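Zover film listings, read me first

This folder holds the cinema release listings behind the Zover film pages. Each row is one film opening at one cinema. The present release has 1,838 rows and was put together on October 7, 2018.

Files

listings.csv has the openings, one per line.
films.csv has the title, language, running time and certificate of each film.
cinemas.csv has the venue name, the town and the number of screens.

The three files join on film_id and cinema_id. Text is UTF-8 and fields are split by commas. Titles with a comma in them are in double quotes.

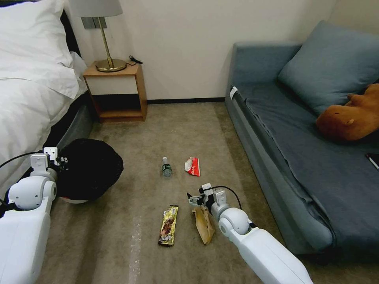
Film Listings Desk, Zover

Where the rows come from

Most were typed in from the weekly programmes of the Flotcombe and Fabbri cinemas. The Cuvden rows came as a spreadsheet, and its dates have been changed to match ours. Previews are left out unless tickets were on general sale.

Known problems

Films dubbed into 2 languages have a row for each, so a plain count of rows will overstate the number of openings. The certificate is blank for 8 titles. Fabbri changed its screen numbers in April and the older rows still use the old ones. Star ratings run from 1 to 5 and are whole numbers only.

Use

Free to copy for non-commercial work with a credit to Zover. Posters and trailers are not included. Send corrections with the film_id and the cinema_id, and they will go into the next release.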